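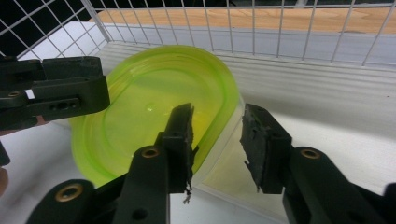
May, bench notes, started 9:40

Containers again. Laine Grigaitė wants the small parts store moved over to oval plastic tubs before the Jillby order comes in, and I said I'd try them for a week before agreeing to anything. I still don't see what was wrong with the card trays, apart from looking tired.

The green one has been out on the white work surface this morning. Translucent, lime green, oval, thick shiny rim, shallow. Nice color, I'll give it that. It throws a yellowish tint onto the surface next to it, so anyone hoping to match paint chips beside one of these should think again. I put that on the Sithole list under "annoyances" and Ainhoa Collado moved it to "features." I moved it back.

Things I was told about these tubs, and what I make of them so far:

"You can see what's in them." From the side, a bit. With washers in the bottom I could tell there was something in there. I couldn't tell M4 from M5, and that's the only question I ever have about washers. Still needs a label.

"They stack." The Taltcombe sheet says stacks of 6. I got to four before the pile started to lean, and an oval leaning on an oval has no flat side to push back against the wall. Would like to see who got six and what they were standing on. Try again with weight in the bottom one.

"Easy to pick up." The rim does help, fair enough. Fine with dry hands. I tried with the blue gloves and some oil on them and the tub turned in my grip before it lifted. Didn't spill. Wouldn't want to do it over the floor drain.

"Holds 100 brackets." Held 80 of ours, heaped, and two went over the side when I set it down. Shallow is good for picking out of and bad for carrying. You can't have both, so please can we stop writing both on the order form.

11:15. Wiped it out with the citrus cleaner and left it to dry. No clouding that I can see, but the Prido boxes didn't cloud either until the third week, and we all remember how pleased everyone was in the second week. Not calling this one yet.

Price: part no. 3627 in the catalog, sold by the dozen only. Lids extra. Laine says we don't need lids. We said that about the Prido boxes too, and then swept filings out of them for a month.

To do
- drop test onto concrete, full and empty
- label on the rim or on the side? Side is curved, tape lifts at one end already
- ask Ainhoa if the old card trays have gone in the recycling. If not, please leave them where they are
- find out if they do a rectangular one

Laine asked at lunch if that's a yes. It's a "one more week."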